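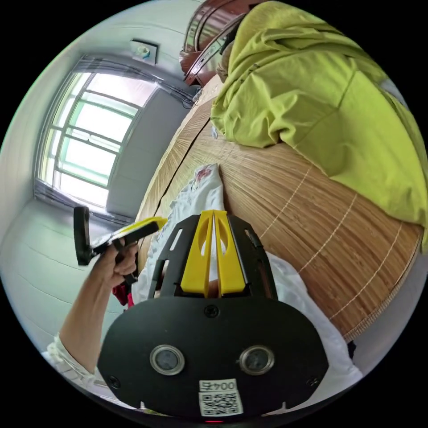

The Slow Water of Stavros Vukadinović

Stavros Vukadinović paints with his coat on. The room he rents over a tile shop in Skurham has one radiator, and he keeps it off so the paper will stay damp longer. "A wash wants a cold room," he says. "So does milk. I have more in common with milk than I do with most painters."

He is a watercolorist, though he avoids the word if he can. Say watercolor to people, he complains, and they see a barn. He has painted one barn in his life, for a cousin, and it still hangs in the cousin's hallway, where he has to walk past it every Christmas. His own pictures are of rivers, or of one river, the Derkcombe, seen from the same bank below the weir. There are 32 of them in the current series. A few look like water. Most look like weather that somebody spilled, and those are the ones he likes.

He came to it late and through the side door. For years he lettered signs, mostly for butchers and boat rentals, and he is still proud of his ampersand. Then a night class at the Pangilinan Center had a spare seat and no refund policy. The first six weeks went badly.

"I was used to enamel," he says. "You put enamel somewhere and it stays there, like a good dog. Watercolor gets up and goes out of the room. I kept trying to fix the edges. The teacher finally took my brush away and gave me a spray bottle, the kind you use on ferns. I was insulted for a week and then I was hooked."

The spray bottle is still his main tool. He soaks the sheet on both sides, lays it flat on a sheet of glass, and drops in the color from above, sometimes from as high as his shoulder. Then he tips the glass. There's a lot of tipping. He has a set of old dominoes that he slides under the corners, one or two at a time, and he can tell you which river picture is a two-domino picture and which is a four. The titles are no help. They are all called Derkcombe, with a number, and the numbers skip.

What happened to the missing ones?

"They were bad."

All of them?

"Number 9 was good. My sister has number 9. She put it in the bathroom, over the towels, and the steam has moved it around some. I think it's better now. I haven't told her that, or she'll want to sign it."

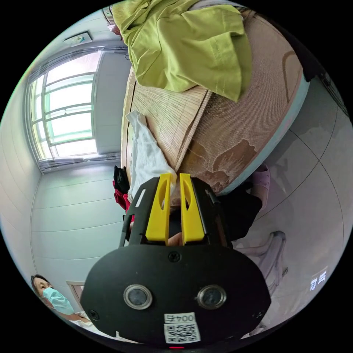
He uses few colors. There's a green he mixes himself and won't discuss, a brown that comes in a tube and that he will discuss for as long as you can stand, and an indigo that he buys whenever he gets paid. White he leaves to the paper. For a while he masked his whites with Stillex, a rubbery fluid you brush on and peel off later, and he speaks of that period the way other men speak of their first marriage.

"It gave me perfect little white shapes. Very crisp. Everyone said how crisp. I looked at the pictures and they looked like somebody had been at the river with a hole punch." He now lifts the lights out with a dry sponge, or misses them, and lives with it.

The paper is another matter. He buys it heavy and he buys it seldom, and he will not say what he pays, only that he once worked out the cost of a failed afternoon and had to go for a walk. He fails a good deal. A full sheet takes him a morning to wet and color and then most of a day to dry, and he doesn't know until it's dry whether he has a picture. Wet, he says, they are all masterpieces. He has tried to find a buyer who would take one wet.

I ask him about salt, which half the class at the Pangilinan Center was scattering on their skies the year he started. He makes a face.

"Salt is fine. Salt is a very nice effect. You get your stars, you get your snow, everyone says how did you do that. And you say, salt. Then there's a silence. I'd like to be asked something I can't answer."

So how does he get the pale veins that run through the later pictures, the ones that look like roots?

"No idea," he says, delighted.

The show that opens in October will be his second. At the first he sold two pictures, one of them to his dentist. The new one takes up both rooms at the center, and he has asked for the pictures to be hung low, at the height of a person sitting down, on the theory that people look at rivers sitting down. The center has agreed to this and has also agreed to find benches, which he suspects was harder. The asking price for the small sheets is $400. The large ones are more, and he goes a bit pink when he says how much more, so I'll leave it to the price list.

He is not sure what comes after the Derkcombe. A friend has offered him the use of a house on a lake, and he went up for a weekend to look at it. He came home early.

"Lovely lake," he says. "Just sits there, though. I got the paper wet and tipped it and felt like I was interfering."

He has been lettering again in the meantime, one job only, a sign for the tile shop downstairs in place of a month's rent. It's finished and leaning by the door when I leave, dark green on cream. I admire the ampersand. He tells me that it took him longer than Derkcombe 31, that nothing ran, and that he was bored the entire time.

Interview posted 8/19/21. Opening night details will go up on the center's events page once the benches are settled.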